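Thread on fermented foods and what the label does and doesn't tell you. I spent most of June reading the backs of jars and I want to get it written down before I forget it.

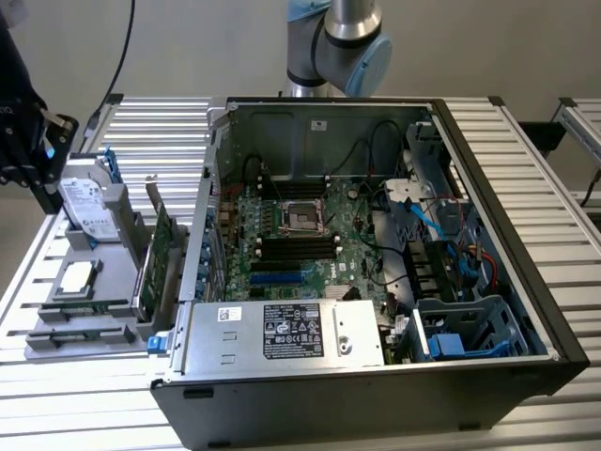 First point. "Fermented" describes how a food was made. It doesn't mean anything in it is still alive when you eat it. Sourdough is fermented and then baked. Plenty of sauerkraut is fermented and then heated so it can sit on a shelf.

So the first thing I check is where the shop keeps it. If the sauerkraut is next to the tinned peas, it has almost certainly been pasteurised. It can still taste good and it still has fibre. If you are buying it for live cultures, look in the fridge section.

Second thing is the ingredients. A traditional sauerkraut is cabbage and salt, maybe caraway. If vinegar is high up the list, you may have a pickle. Pickles are fine, but the sourness came out of a bottle and no fermentation was needed.

The jar I buy most is from Vivov. Cabbage, carrot, salt, kept cold, and the lid says to open it over the sink. I ignored that once and had to wash a tea towel and a wall.

Salt is the bit I think people skip over. Kraut, kimchi, miso and olives are all salty foods. Two forkfuls on the side of a plate is a portion. A bowl of it for lunch every day is a lot of salt, and if you've been told to watch your blood pressure you should count it.

You can rinse kraut under the tap to get some of the salt off. You lose some of the bacteria and a good bit of the flavour as well. I don't bother, I just have less of it.

Miso next. It's a paste, it keeps for months in the fridge, and a teaspoon goes a long way. Boiling it kills the cultures. I take the pan off the heat, wait a few minutes and stir it in at the end. It tastes better that way too, less flat.

I had a tub of Yu white miso and a tub of their red one open at the same time. The red is stronger and saltier. The white is the one to get if you're new to it or want it in a salad dressing.

Kefir. The milk sort is the easiest to make at home and also the easiest to forget. Grains in a jar, milk on top, cloth over it, leave on the worktop. Mine takes a day in warm weather and nearly two in winter.

If it splits into curds and clear liquid it has gone further than you wanted. Strain it, shake it and use it in pancakes or scones. Next time use fewer grains or more milk.

Shop kefir varies a lot. The plain Tretis one is milk and cultures and that's the whole list. The strawberry one in the same range has added sugar, 16 grams in the small bottle. I buy the plain and put fruit in it.

Kombucha has the same problem. Sugar goes in at the start to feed the culture, and how much is left depends on when they stop it. Some makers also sweeten it afterwards. Read the "of which sugars" line and check whether it's per 100 ml or per bottle.

Kombucha can also contain a little alcohol. Usually very little, but home batches are hard to judge. Worth knowing if you avoid it altogether.

Someone asked me about the big numbers on yoghurt drinks, the billions of this and that. A bigger number doesn't tell you much by itself. It matters which strain it is and whether it has been tested for the thing you want. Most labels I read didn't name the strain at all.

The Jatano yoghurt did name its strains, on the side of the pot in very small type. It was 40p more than the own-brand one. I couldn't taste any difference and I can't tell you it did me more good.

If you don't normally eat any of this, start small. A spoonful a day for a week. I went from nothing to kraut at every meal and was uncomfortable for days.

Also, anyone with a weakened immune system should ask their doctor or pharmacist before having unpasteurised or home-made ferments. Same if you're pregnant.

Home kraut, since I'll be asked. Shred the cabbage, weigh it, add 2% of that weight in salt, squeeze until there's enough liquid to cover it. Keep it under the liquid. Start tasting after a week. Mould on top or a rotten smell means it goes in the bin.

What I have in the fridge now: one jar of kraut, white miso, plain kefir. I stopped buying kombucha because of the price. I'll do tempeh and natto another time, I've only tried natto once and need to give it another go.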